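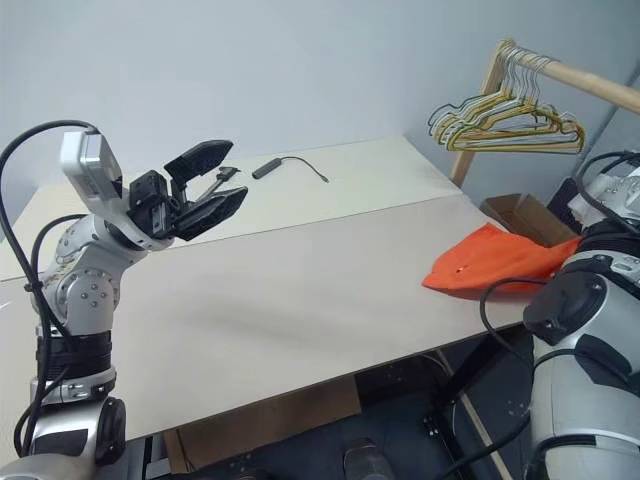 Vadar 18 teaching set for rocks and minerals

Home Products Teaching sets Spare parts Contact

The Vadar 18 is a set of rock and mineral samples for the first year of geology studies. It contains 18 hand samples in a flat case with foam places, and each place has the same number as the sample. The students can take out a sample, test it and put it back without asking where it belongs.

All samples are cut on one side and left rough on the other. We think it is important that students see both – a fresh surface shows the grains, and the weathered one is what they will meet in the field.

What is in the case

Igneous, sedimentary and metamorphic rocks, with granite, basalt, limestone, sandstone, gneiss and slate among them
Five loose minerals for the hardness test
Two streak plates, one white and one black
Hand lens with cord
Teacher's booklet in English

The dropper bottle for acid is included, but it is sent empty. Please fill it according to the rules of your own school or department.

Choosing between Vadar and Thaler

The Thaler set has the same samples in a smaller size, and it is made for lessons outdoors. For a laboratory with fixed places we recommend the Vadar. Both cases fit in the Skiltden drawer cabinet, but the older Skiltden with the narrow drawers takes only the Thaler.

Price and delivery

One case costs 286 euro without tax. Single samples can be ordered again with the number written in the foam. Because these are natural materials, the colour of a replacement can differ a little from the first one. Orders that come before the end of May are delivered in June.

Page updated 06/04/2019

Panurico Teaching Materials | Contact | © Panurico 2019 | Back to top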